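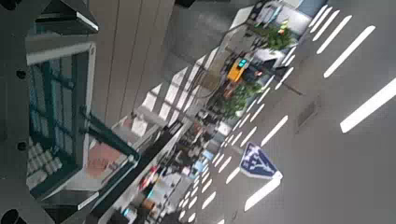
Tall window with dark teal-green divisions.

Drip line on a slope: top end gets almost nothing

Ruairí Mulligan
29 October 2022

I have one zone of half-inch drip line in a sloped bed, 700 square feet, planted with low shrubs and groundcover. The line is a single run of 310 feet that snakes back and forth across the slope. Emitters are built in at 12 inch spacing, rated 0.6 gallons per hour each, not pressure compensating. Water comes from a 2,000 gallon tank through a small pump, then a Reseck screen filter and a regulator. The gauge after the regulator reads 19 psi with the zone running.

The feed is at the bottom of the slope. The far end is 12 feet higher. Plants in the lower third are fine and the soil there stays damp for days. The top two rows dry out completely. I ran the zone for twice the usual time in August and it only made the bottom wetter. Filter screen was cleaned, no leaks found, end cap opened and flushed until clear.

Do I need a bigger pump, or is the layout wrong? Site is just outside Surkport, sandy loam over clay, if that matters.
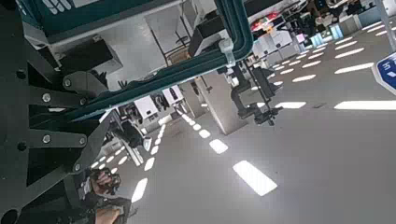
Reading time: 3 min

Dekker

Bigger pump won't help if the regulator is holding it down anyway. I had something like this and put in a second timer. Check the emitters at the top for dirt, mine were full of grit.

Eltia

The layout is the problem. Two losses are adding up.

Elevation first. You lose 0.433 psi for each foot of rise, so 12 feet costs you 5.2 psi. That alone takes 19 down to just under 14 at the top.

Then friction. 310 emitters at 0.6 gallons per hour is 186 gallons per hour, a little over 3 gallons per minute, all of it entering at one end of a half-inch line. Most manufacturers list a maximum run for each spacing and flow rate, and yours is probably past it. Look up the table for your tubing. The loss is worst in the first part of the run, where the full flow is still in the pipe.

What I would do:

1. Run a solid three-quarter inch supply line up the side of the bed, with no emitters in it.
2. Cut the drip line into four or five laterals, each following the contour, and tee them off the supply. Each lateral then sits at close to one elevation.
3. Use pressure-compensating tubing when you replace any of it. Check its minimum inlet pressure against what you will have at the top row.
4. Put an air relief valve at the highest point and a flush valve at the low end.

Also look for tubing with check valves in the emitters. Without them the whole line drains to the lowest row after every cycle. That would account for part of your wet bottom third, and the clay underneath won't help it.

If you want numbers before cutting anything, put a tuna can under one emitter at the bottom and one at the top and run the zone for 15 minutes. Measure both. If the top catches less than 80 percent of the bottom, rework the line.

I agree with checking for grit, but he says he flushed it.

Ruairí Mulligan

Did the can test. Top was less than half of the bottom. Ordering supply line and tees. Will keep the old tubing for the lower rows for now.
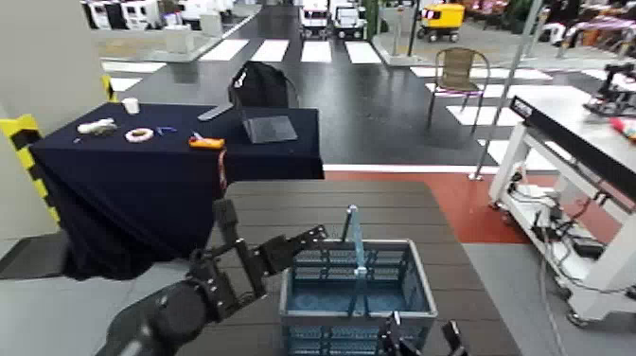 Light blue basket on a slatted tabletop.

Related in Irrigation and Drainage
Regulator before or after the filter?
Burying drip line under bark mulch
Tank overflow washing out a gravel path
How deep should a French drain be in clay?
Winterizing a zone with check valves

Contact | Community rules | Privacy | Back to top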